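Grurum project, work on the control software
Progress report to the Clivlow fund, second period
Prepared by Pentti Mäkelä, 26 June 2023 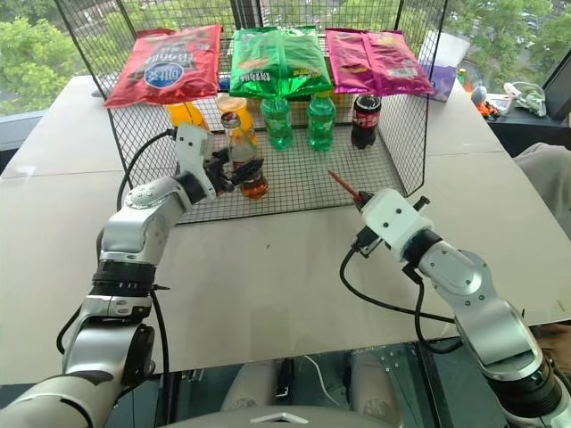
In this period we worked mainly on the grasp planner and on the timing between the two arms. The shelf task stays as agreed in the plan: drink bottles stand in a wire mesh cage, and the software must choose one, close the gripper around its middle and bring it out through the open front.

The planner is now a separate process from the controller. Before, a slow plan could delay the control loop, and the arm made small stops on its way. Since May the controller keeps its own short queue of targets and holds the last one when no new plan has come.

Perception took more time than we had expected. Thin black wire is difficult for the depth estimate, and the clear green bottles are worse than the cola or the orange drink. Shiela Dalisay has written a filter which removes the wire points before the bottles are separated. It works well from the front. From the side it still removes part of a dark cap, and then the planner believes the bottle is shorter than it is.

We have recorded 2,636 attempts, of which 2,625 have complete logs. The other ones lost their joint data when the disk was full. The logging tool now checks the free space before it starts.

Two-arm planning is behind the schedule. The collision check treats the cage as a closed box with one open side, and this is too strict when both grippers work near the opening. We are replacing the box with the single wires of the edges. The first version needs 100 ms for each check and our target is 15 ms, so it cannot be used on the robot yet.

For the next period we ask to move the visit to Vindusby after the new collision check is ready. The budget does not change. The Ambrosio interface will be delivered as planned, and its documentation is with Shiela for review.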